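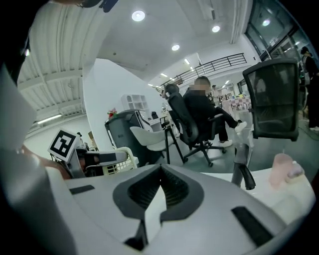

The drawer I never sort

I moved to Grellstead with 18 boxes and one very full junk drawer, which I tipped straight into a bag and then into another drawer. My neighbor Jussara Leite thinks this is a crime. She sorts hers every February, with little trays!

I tried it once and lasted 30 minutes. I found two keys to an apartment I left years ago, a dried-up pen from my first job and a birthday card I'd never mailed – so I sat on the floor and read the card instead. It went in the mail the next morning, and the keys went back in the drawer.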